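**Brudar opens its hand-teaching bench in Ilgate**

We at Brudar are so pleased to welcome visitors to our new bench (at long last!).

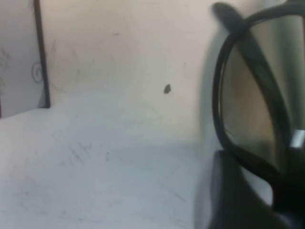 Guests steer the arm by remote control, with 3 short practice turns first.
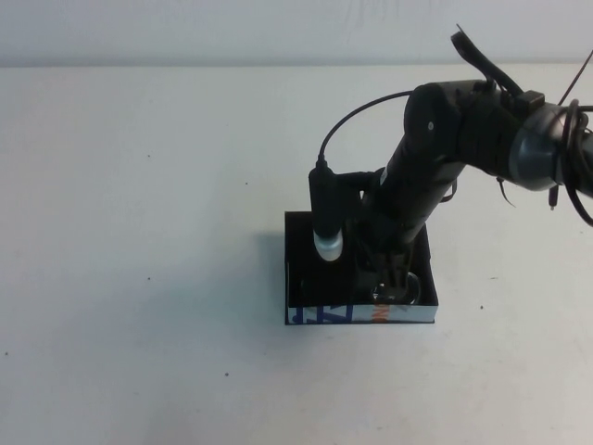

Perihan Canpolat, who leads the project, hopes for 200 recorded turns by May.

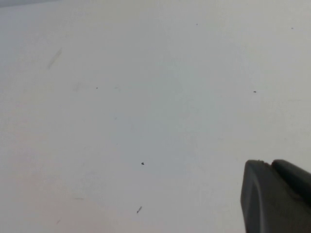

Beginners start slowly. A bare stretch of white tabletop is a kind place to learn.

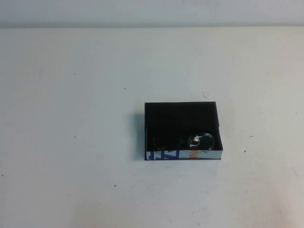 Bookings are open to all. The black box with the see-through piece inside is our favorite task.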